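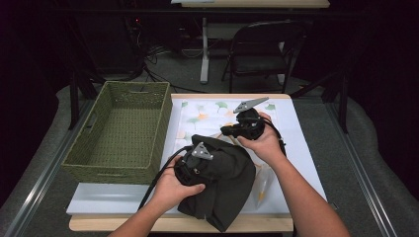
Fig. 4. Both hands at the table, dark cloth crumpled on it.

Home | Catalog Tools | Guides | Forum | Contact

Section 4: Adding books to your Esoveck shelf list

Do section 3 first. You need a login and at least one shelf, otherwise the Add button stays gray.

1. Open Shelves, pick one. The starter shelf is called Anar, rename it if you want.
2. Click Add, then By ISBN. No ISBN (most collector guides before the 70s)? Use By Title.
3. Type the number without dashes. Press Enter.
4. Check the edition. Reprints of price guides often share a cover, so look at the copyright page of your own copy.
5. Fill in Condition. Jacket gets its own box, dont put it in Notes.
6. Save.

Note: a shelf holds 500 titles. After that start a second one and link them under Shelf > Join.

Importing a list

1. Export from your old program as CSV. Sumora files work as they are.
2. Shelves > Import > choose file.
3. Match the columns. Author and Title are required, rest can wait.
4. Run the import. Our test file, 2,787 rows, needed six shelves. Don't close the tab.

CAUTION: Import overwrites Notes on any title already listed. Back up first. No undo.

Note: accented names (Illés etc.) come in garbled if the file isn't UTF-8. Re-save it and import agian.

Printing spine labels: 200 per batch max. Plain paper for the first sheet, check it lines up, then load the label stock.

Next: Section 5, Loans and returns

14 shares | 3 comments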